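3. Methods

3.1 Participants

Participants were recruited through the outpatient diabetes clinic in Lutham between January and the end of the following summer. Adults with type 2 diabetes who had been on a stable dose of metformin for at least three months were eligible. People using insulin, people with known kidney disease and people already taking a cinnamon, fenugreek or bitter melon supplement were excluded. The clinic's records listed 877 patients who met the basic criteria. All of them were sent a letter, and 70 agreed to take part. Two nurses who were not involved in the analysis obtained written consent.

3.2 Study tea

The study tea was made from dried fenugreek seed and cut bilberry leaf, supplied in single bags by Flultitz. The comparison tea, from the same supplier, was a rooibos blend packed in the same kind of bag. The two teas do not taste the same, and we did not attempt to hide this. Participants were told only that two herbal teas were being compared and that neither had been proven to lower blood sugar.

Each participant drank one cup before breakfast and one before the evening meal. The bag was left in freshly boiled water for ten minutes and then removed. Sugar and honey were not allowed, but lemon was. Participants kept to their usual diet and medication. Any change in medication was reported to the study physician (Z. Ďurica) and the person's later readings were left out of the main comparison.

3.3 Measurements

Fasting blood glucose was measured at the clinic at the start, at week six and at week twelve. HbA1c was measured at the start and at week twelve only. Between visits, participants used a Stostar meter at home and wrote down a fasting reading every second morning. We counted a diary as complete if it held at least 40 readings. Diaries with fewer readings were kept for the safety analysis, where low values and stomach complaints were of interest whatever the number of entries.

Side effects were recorded with the short Matoušek checklist, which asks about bloating, loose stools, dizziness and changes in body odor. The last item was added after our pilot, in which several people drinking fenugreek tea mentioned a smell of maple syrup in their sweat.

3.4 Setting

Clinic visits took place in the morning, after an overnight fast. Participants who arrived having eaten were given a new appointment within the same week. Blood was drawn by B. Šimek or J. Prado and sent to the laboratory the same day. Shelving and ceiling-mounted equipment are shown in Figure 2.
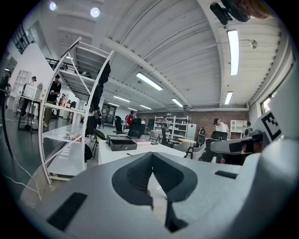
3.5 Statistical analysis

Change in fasting glucose from the start to week twelve was compared between groups with a linear model adjusted for starting value, age and body weight. HbA1c was handled the same way. Missing week-twelve values were not filled in. The analysis plan was written by I. Dvořáček before the data were opened, and A. Jireš repeated the main model independently from the raw files.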